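The Counter Along the Back Wall
A small kitchen in Gidbridge, and what happens when the drawers go

When Niall Menzies took over the upstairs flat in Gidbridge, the kitchen had 6 drawers, and five of them were stuck. The house had settled and the old cabinets had settled with it. He planed one down, waxed the runners on another, and then gave up and took out the whole bank of drawers to make room for a dishwasher.

That left him with a counter, a shelf and a lot of tools with no place to go. Menzies cooks for a living, mostly lunches for a bakery on Cowie Street, and he owns more spatulas than most people. For the first month they lived in a cardboard box on top of the refrigerator. He had to take the box down every time he wanted to turn an egg.

The problem is common in older houses around Gidbridge. Many of the kitchens were fitted when a family owned one knife and two pots. They have good deep counters and almost no storage above or below. People who move in now tend to bring a full set of everything, and it ends up on the work surface.

Clearing out

Menzies started by laying every tool on the living room floor. He put back only what he had used since August. Two potato mashers went to his sister, along with a garlic press, a melon baller and a set of cookie cutters. A bag of plastic serving spoons went to the church hall.

What remained fell into groups without much effort. There were things used at the stove every day, things used for baking, and things used at Thanksgiving. The last group went into a lidded bin on the high shelf. Baking tools that get wet and floury went near the sink. The daily tools needed to stand upright where a hand could find them while the other hand held a pan.

He is firm about standing tools with the working end up. It makes each one easy to recognize, and the handles are the part that can take a knock at the bottom of a container. Knives stay out of the arrangement altogether. His are on a magnetic strip by the window.

Choosing a holder

A crock was the first thing he tried, a brown one from the Vodmont flea market. It looked good and it held a lot. It also held everything in one tangle, and pulling out the whisk brought two other things with it. The crock now has kindling in it.

His next purchase was a ceramic jar from Bustero, a housewares store that has since closed its Gidbridge branch. The jar was too light for metal ladles and fell over twice. The third attempt was a metal holder with separate containers hanging from a flat tray, and that one stayed. It sits on the dark counter against the green wall, within reach of the outlets. White tools, the whisk among them, go on the left, and the wooden ladle goes on the right.
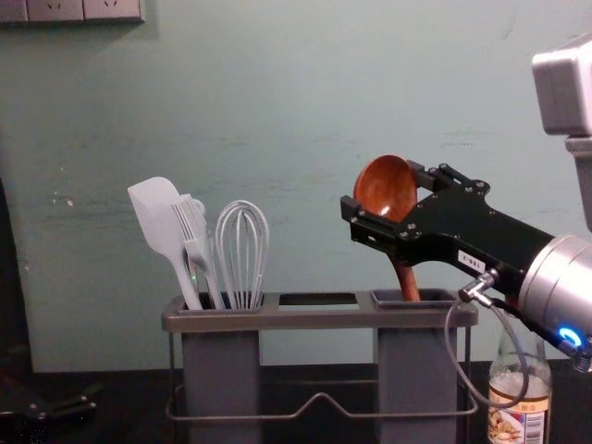 Keeping it that way

The containers lift out for washing, which Menzies does every other week. Crumbs and grease collect at the bottom of any upright holder, and wooden handles left standing in damp will turn dark. He dries the insides with a towel before anything goes back.

He has a limit as well. If a new tool will not fit in the holder, an old one leaves. So far he has bought a fish spatula and given away a pair of tongs.

The wall is next. He has picked up a quart of paint in nearly the same green and plans to do the stretch behind the counter when the bakery closes for its summer break. The dishwasher, which started all of this, was installed in a morning and has worked fine.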